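Guides > Software > Perception > Cloth

Finding the hem: a first pass at garment keypoints from a gripper camera

March -- by Nobuhle Fourie

Last month I wrote up how to get the two wrist streams lined up in time, and a few of you asked what I do with them afterwards. So, garments! Knitwear to be exact, which I've been stuck on for longer than I'd like to admit.

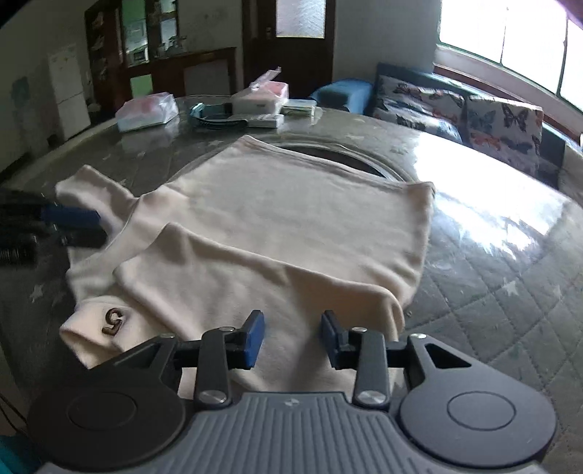 Cream knit on the round table, seen from one gripper, with a sleeve-like end folded back and the hem at the far side.

I like starting with a view like this one because it has most of the awkward bits in it. The garment is turned diagonally, so any code that quietly assumes the hem is at the bottom will fall over straight away. There's a big folded section across the body, and a fold edge looks an awful lot like a hem if all you're doing is hunting for long straight lines. And the window is bouncing off the glossy tabletop in a great white streak.

You'll need Flernari installed (the labelling tool, not the viewer) and a folder of stills. I use 300 for a first go and keep 5 back that I never train on, just to look at with my own eyes.

Step 1. Mask out the gripper

The jaws sit in the same part of every picture, near enough, so draw the mask once and reuse it. Draw it with the jaws wide open, then again with them closed, and take both shapes together. I skipped the closed one the first time and my model decided that finger pads were cuffs. Very confident about it, too.

In the config it's one line:

static_mask: masks/wrist_both.png

The static mask won't help with the other gripper, though, which wanders in from the side whenever it fancies. For that one I label a rough polygon on each still where it shows up. Boring, but it goes quicker than you'd think with the radio on.

Step 2. Get the cloth away from the table

Try plain colour first. Cream on grey-green is a gift, and a threshold in Lab space gets you most of the outline. Where it goes wrong is glare, since bright table and pale wool end up as pretty much the same value. I clip anything over the highlight limit and mark it "unknown" instead of letting the threshold guess. Leave those holes alone for now -- filling them in early is how I once got a jumper with three sleeves.

Then keep the largest blob and throw away the rest. Cushions, boxes, whatever's behind the table, off it goes. If you know where the table edge is you can crop to that first and save yourself some bother.

Step 3. Label fewer points than you want to

Larasati Gunawan talked me out of my original list, which had every seam on it. These days I label hem corners, sleeve ends and the fold line, and that's the lot. Each point gets a state as well:

visible
folded_under
hidden_by_tool

Please don't skip the states. A sleeve that's been folded back still has an end you could grab, but a planner needs to know it's lying on top of something before it goes pulling at it. Anything printed or embroidered on a cuff is a lovely landmark for you while labelling, but don't make it a keypoint unless all your clothes have one.

Step 4. Train, then check folds on their own

I train for 900 steps with the Lebrun preset, have a look, and usually stop there. The overall score will flatter you. Filter the results to folded_under and look at just those, because that's where mine was nearly useless for the whole first week.

What fixed it was feeding in 2 stills at a time, taken a moment apart with the wrist in a slightly different place. The fold edge casts a bit of shadow and shifts against the layer beneath, and a stitched hem lying flat doesn't. Set pair_input to true and leave the gap at its default.

Step 5. Hand it to the planner

Export as points plus states, in table coordinates. If your table has a turntable on it, like mine does, write the angle out too! I lost a whole Saturday to grasps that were beautifully planned for where the sleeve used to be.

The Tristport planner reads the file as is. Vatcombe wants the states as numbers, and there's a small converter in the tools folder for that. Run it with the check flag on the first time, as it's fussy about missing points.

Dark knitwear next, which I'm putting off.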